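I've finally finished the gambeson! If you've been reading since spring you'll know I started it with four metres of unbleached linen, a pile of old cotton blankets and no real idea what I was doing, and I am so pleased with how it came out that I wore it to do the washing up.

For anyone new, a gambeson is the quilted jacket that goes under mail, or gets worn on its own if you're playing a poorer sort of soldier (which I am, and proud of it). Mine is based on a pattern Fatima Kruger drew up for our group, with the sleeves cut fuller at the elbow so you can lift a spear without the whole thing riding up round your ears. She talked me out of a zip in the first week. Quite right too.

The quilting took ages. I marked the lines with tailor's chalk, then ran them on my mum's old machine until it got to the collar and refused to go any further, so the collar is all hand stitched with waxed linen thread. I went through 30 needles. Some snapped, some bent, and a few are probably still in the carpet – sorry, feet.

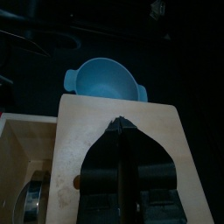 The fastenings were the bit I'd been dreading. I'd planned on buckles, but Gijs Wouters lent me his own jacket for an evening and his laces up the front through hand-sewn eyelets, and it sits so much better over the belly! So eyelets it was. You push the hole open with an awl instead of cutting it, then whip round the edge, and the cloth stays strong. My first three look like chewed toffee. By the bottom of the row they're lovely, and they're hidden by my belt.

Then I dyed it, with madder from a little shop called Jallitz. I wanted brick red and got something nearer to salmon. I sulked for an evening, put it through a second bath with a bit more patience, and now it's a warm rusty colour that I like better than the one I'd picked.

It had its first proper outing at the August camp, where it was baking hot by ten in the morning. I drank more squash than I thought possible, but the padding did its job and I came home with only one bruise, on my shin, from a tent peg.

Next up is a hood to match, with a dagged edge if I'm feeling brave. I've got enough rust-coloured linen left over and Fatima has already sent me the pattern.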